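Grandale charging log, readme

Updated 8/19/21, Ibrahim Yusuf

Session records from the public EV chargers at the Grandale and Plillthorpe service stations. One row per plug-in. 3846 rows total, 195 of them flagged. Plillthorpe only starts in April, the chargers there weren't live before that.

Files
sessions.csv - main table
stations.csv - site, charger number, connector type
flags.csv - row id plus reason

Columns in sessions.csv: row id, charger, start, end, kWh, stop reason. Times are local. kWh is what the charger metered, not what the car says it took.

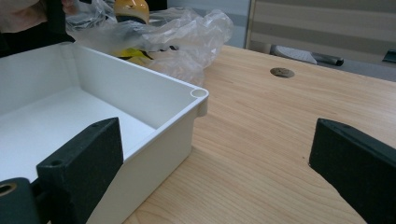

Are failed sessions included?

Anything that got as far as a plug-in is kept, even if it drew zero. Those have stop reason "fault" or "user" and kWh of 0. Filter them out before you do averages.

Flags
Most are clock problems. Charger 4 at Grandale lost its time after a power cut and logged end before start for a bit. Didn't fix the rows, just flagged. A few are duplicates from when the modem resent stuff. Check flags.csv before you join anythng.

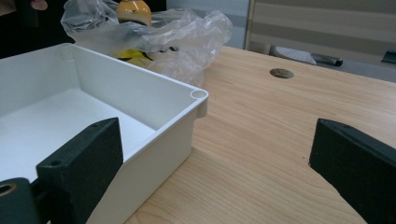

Meter readings on the slow chargers come from a small add-on logger we put in the cabinet, the fast ones report on their own. Logger readings get rounded to 0.1 kWh. If you build one, get a case like the white plastic one here, thin walls and a post in the corner with a hole on top for the lid screw. Leave slack on the wires so the lid can come off. Wiring notes are in the Eze folder, bit out of date.

Known gaps
Grandale has 1524 rows with no connector type. Old firmware. You can guess it from peak power but I haven't, so the column is blank. 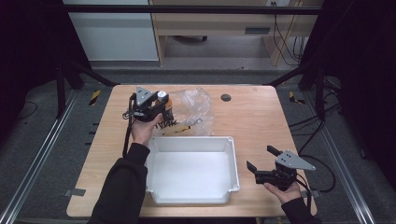 Plillthorpe is missing two days in the first week, no backup. Also no prices anywhere in here, the Triltbridge billing export is seperate and the ids dont match ours.

No card numbers or plates. Driver ids were dropped before export.

Use it for whatever, just say where it came from. Corrections to Adebayo Yusuf, put the row id in the subject line.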